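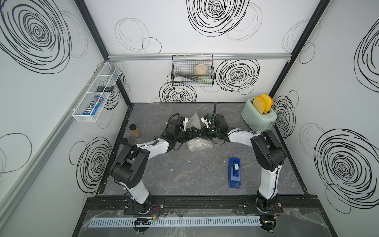
How to compare two finger sets on soft plastic packaging

Most gripper comparisons are made with hard blocks, and with hard blocks almost every gripper looks good. In our workshop at Rondonuwu we need to handle bubble wrap and thin bags, so we made a small test for this kind of material. I write down the procedure so that other people with a two-arm cell can repeat it. We used it to choose between the Tremuvel fingers and the Mundov fingers, both mounted on the same gripper body.

What you need

Two arms on a common rail, with one parallel gripper each
A camera on the wrist and a fixed camera that sees the whole table
A sheet of bubble wrap, large enough to go fully over a mug
A clear plastic bag
A mug
A tape dispenser with some weight, to be used as an obstacle
A controller that can log finger position and motor current (we have the Brostesura)
A kitchen scale

Before you start

Weigh all the objects. Our grippers have a limit of 800 grams and we do not want to be near it, because then you are testing the motor and not the fingers.

Clean the finger pads with alcohol. Dust from cardboard changes the grip on plastic very much, and it is easy to blame the finger for it.

Home both grippers, close them without any object and write down the position which the controller reports. When you change the fingers, do this again. The Mundov set has thicker pads and our zero moved by 2 mm. In the first attempt I forgot this step and had to throw away one complete afternoon of data.

Step 1. Pinch the flat sheet

Lay the wrap on the table with the bubbles up. Bring one gripper down at the border of the sheet, close slowly, lift it a little and hold. Then open and repeat in another place of the border. Do six lifts per finger set and write only "held", "slipped" or "missed". A missed pinch is when the fingers close and there is no plastic between them. Do not correct the position by hand during a series.

The narrow Tremuvel tips were better for us in this step. The Mundov tips often pushed the border away before they closed.

Step 2. Hold the object through the plastic
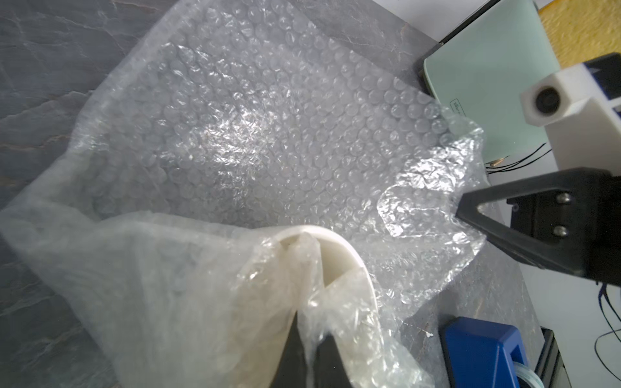 Motor current is the value to look at in this step, more than position. When a finger closes on a hard object with wrap over it, the current should rise in two parts, first a soft slope while the air bubbles are pressed and then a steep one when the finger meets the hard surface. Watch the wrist camera at the same time. In the view from our wrist you can see two black fingers against the white object and a flap of plastic lying over part of it, but the open rim is still free, and this is the condition I want. If the rim is covered, open the gripper and move the wrap, otherwise you cannot judge the position of the object from the camera.

Set the current limit at the beginning of the steep part. Use the same limit for both finger sets, even if one of them seems to ask for more.

Step 3. Work with both arms

Let one arm hold while the other pulls the wrap over the mug. Keep the speed low. The wrists come very close to each other when both grippers work in the middle of the table, and the cables need free space too, so check their loops at the closest position before you run a full program. Repeat the step with the bag. Thin film gives almost no signal in the current, and for this part you must trust the cameras. 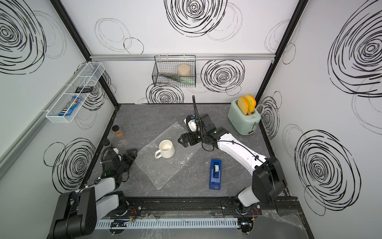
Mug on the bubble wrap, with the tape dispenser to its right.

Step 4. Change the fingers and repeat

Put the mug back at the same place with the handle in the same direction. Use a fresh piece of wrap, as pressed bubbles are softer and the second set would have an unfair result. My colleague Tirta Wibisono suggests to change the order of the sets on another day, and since Thursday we do it like this.

Reading the results

Compare each step separately and do not add the scores. We kept the Tremuvel fingers for flat sheets and bags, and the Mundov fingers for holding the wrapped mug, where the wider pad turned less. If your log shows only one slope in Step 2, check the sampling rate of the controller first. Ours was too low in the default settings.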